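The Night Ferry to Arport

My aunt had exactly one rule about travel, and it was that you must never, ever sleep through a harbor. So when she called me on a Tuesday and said she had two tickets for the night ferry to Arport, I packed a thermos before I packed a single sock.

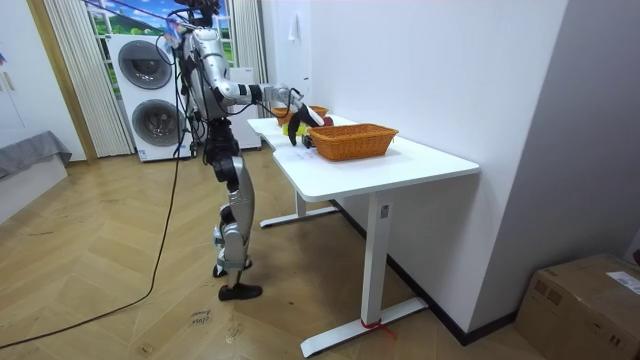

I was nineteen and had never been on a boat bigger than a canoe. She was past sixty and had crossed that same stretch of water more often than some of the crew. She met me on the pier at Nistor with a string bag full of oranges and a hat she had tied down with a shoelace, and she was already talking before I got within earshot.

"You're going to love it!" she shouted. "It's an awful boat!"

It was a wonderful boat. It was called the Zokard, and it had been painted so many times that the rivets had gone soft and round like buttons on a couch. The stairs were steep as ladders. Every door had its own trick, a hip or a shoulder or a little lift of the handle, and my aunt knew all of them. The cafe sold two kinds of soup (brown and the other one) and a cardamom bun the size of my head, and I would cross an ocean tonight for another of those buns.

We had cabin 43, down where the engine hummed up through your shoes. I put my bag on the bunk. My aunt looked at the bunk the way you'd look at a dog that had bitten you once.

"Leave it there," she said. "We're going up."

Up was the top deck, behind the funnel, where the warm air came down over you like somebody breathing. There were benches with blankets stuffed in lockers underneath, and we took four blankets and made a nest. At 9 the horn went. I had heard horns before, from the shore, but I had never been sitting on one! It came up through the bench and into my teeth and I laughed out loud, and an old man at the rail laughed too, and then the pier began to slide off sideways with all its lamps.

I had thought it would be dark out there. I had pictured one big blackness with us in the middle. But the sea at night is full of lights once your eyes settle – buoys winking red and green, fishing boats with a lamp at the bow, a lighthouse so far off that you only caught it if you looked a little to one side. My aunt knew the lighthouses by their timing. She would hold up a finger and say "wait, wait, wait, now," and there it would be, every time, as if she had called it.

She peeled oranges and told me about the crossings. There was the one in fog, when they had crept along all night with a sailor ringing a bell by hand. There was the one when a circus was on board and the horses had to be sung to. There was the one when she was my age and going to Arport for good, with a suitcase and an address on the back of a bread wrapper, and she had stood right where we were sitting and been sick with fright until the sun rose.

"And then what?" I said.

"And then I saw the harbor," she said, and handed me half an orange.

Some time after two I fell asleep. I know I did, because I dreamed I was inside a cello. Then there was an elbow in my ribs and my aunt's voice in my ear, and it was 5 in the morning and the whole sky had gone the color of the inside of a shell.

"Up," she said. "Up, up, up!"

I stood there wrapped in a blanket that smelled of diesel and other people's picnics, and Arport came out of the water. First there was only a bump of hill. Then the hill grew a church, and the church grew a street, and the street ran down pouring houses on both sides, yellow and pink and a blue I still can't find in any paint shop. There were gulls going off like alarm clocks. A bakery had its door open and I swear I could smell it from the ship. Down on the quay a woman was sweeping, and she stopped and leaned on her broom and waved, a big slow wave with her whole arm, to all of us, every one.

I waved back. My aunt was waving with both hands. Her hat had finally come off its shoelace and gone over the rail, and she didn't even turn to look at it.

"Every time," she said. Her face was wet and she was grinning like a kid. "It does that every single time."

We were the first ones down the ramp. We had coffee standing up, at a counter with fishermen on either side of us, and we ate bread so hot we had to pass it from hand to hand. Then we walked up to the church and looked back down at the Zokard, very small and very white, loading crates for the trip home.

"There's a later one, you know," my aunt said. "It goes on past here to Jokard. Takes two nights. I've never been that far."

I looked at her. She looked at the boat.

"What's the harbor like?" I said.

"No idea," she said, and she was already starting down the hill.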